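Fire Safety in Shared Buildings
Session 4: Compartmentation, doors and the first minutes of an incident

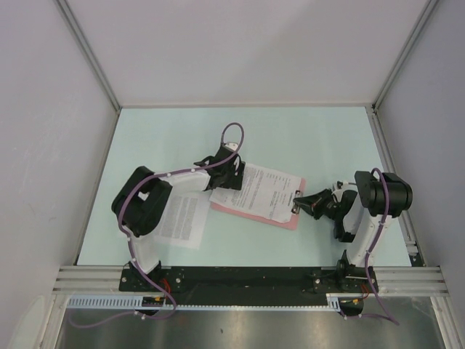
Photograph: Skutitgate Centre for Technical Education, teaching collection

Module leader: Emanuel Preda
Class meets Thursday. Students should read sections 4.1 to 4.4 before attending and bring the floor plan issued in Session 3.

4.1 Purpose of the session

Session 3 dealt with ignition and fuel. The present session considers what happens once a fire has started in one room of a building used by several occupiers, and how the building itself can limit the spread of heat and smoke. The material is assessed in Part B of the written paper.

By the end of the session students should be able to define a fire compartment, read the compartment lines on a simple plan, and state the duties of the person who discovers a fire.

4.2 Compartments

A compartment is a part of a building separated from the rest by walls, floors and doors that have been built to resist fire for a stated period. In the plans used on this course the period is 60 minutes for walls between occupiers and for the walls enclosing the main stair. Other values are given on the plan where they apply.

The rating belongs to the whole line of separation. A wall may be sound across almost its entire length and still fail at one point where a pipe or cable passes through it. Such openings are called penetrations. They must be sealed with a product suited both to the wall and to the service passing through it. General-purpose expanding foam, filler and mineral wool pushed in by hand are not to be accepted as seals unless there is written evidence of their suitability.

Penetrations are most often made after a building is finished, when an occupier installs new equipment. Students should note that the contractor making the hole is frequently not the contractor who would be asked to seal it. The building log should record both tasks.

Ceiling voids require particular care. Where a compartment wall stops at a suspended ceiling and does not continue to the underside of the floor above, smoke may pass over it into the next unit. Inspection from below will not reveal this.

4.3 Fire doors

A fire door is an assembly made up of the leaf, frame, seals, hinges, closer and any glazing. Replacing one part with another of a different type may affect the performance of the whole. During an inspection the following should be checked and noted.

The door closes fully into the frame from any angle without being pushed.
The seals are continuous, undamaged and free of paint.
The hinges are firmly fixed, with no screws missing.
Glazing is uncracked and its beading is secure.
The door is not wedged, hooked or otherwise held open, except by a device that releases when the alarm sounds.

A failed item is recorded with the door number and the date by which repair is required. Entries such as "door poor" or "needs attention" do not gain marks in the assessment.

4.4 Worked case: the Lesura building

The Lesura building has three storeys and 28 units, let to small firms. The case concerns a fire in the ground-floor unit let to Aker, which began in a waste bin beside a packing bench shortly before the evening shift.

The person who discovered the fire operated the nearest call point and left, closing the unit door behind her. Smoke entered the corridor in small quantities. The stair remained clear, and all 100 people in the building reached the assembly point. Fire damage was confined to the unit of origin.

Smoke was nevertheless found in the unit above, let to Ishida. The later survey identified 7 unsealed penetrations in the floor between the two units, all associated with a disused heating run. The pipes had been removed in March and the openings covered with vinyl flooring. No entry had been made in the log.

Two points should be drawn from the case. The closed door protected the escape route during the period in which people were leaving. The removal of services can also weaken a compartment, and should be controlled in the same way as their installation.

4.5 Action on discovering a fire

Raise the alarm at the nearest call point.
Leave by the nearest safe exit and close doors on the way out.
Call the fire and rescue service from a place of safety, giving the full address and the entrance to be used.
Report to the assembly point and remain there until released.

An extinguisher should be used only by a trained person, on a small fire, after the alarm has been raised and with a clear exit behind them.

4.6 Preparation for the seminar

Using the Session 3 plan, mark the compartment lines in red and number every door that crosses one. Write a paragraph of no more than 100 words explaining which door you would inspect first. Marked plans will be collected at the start of the seminar.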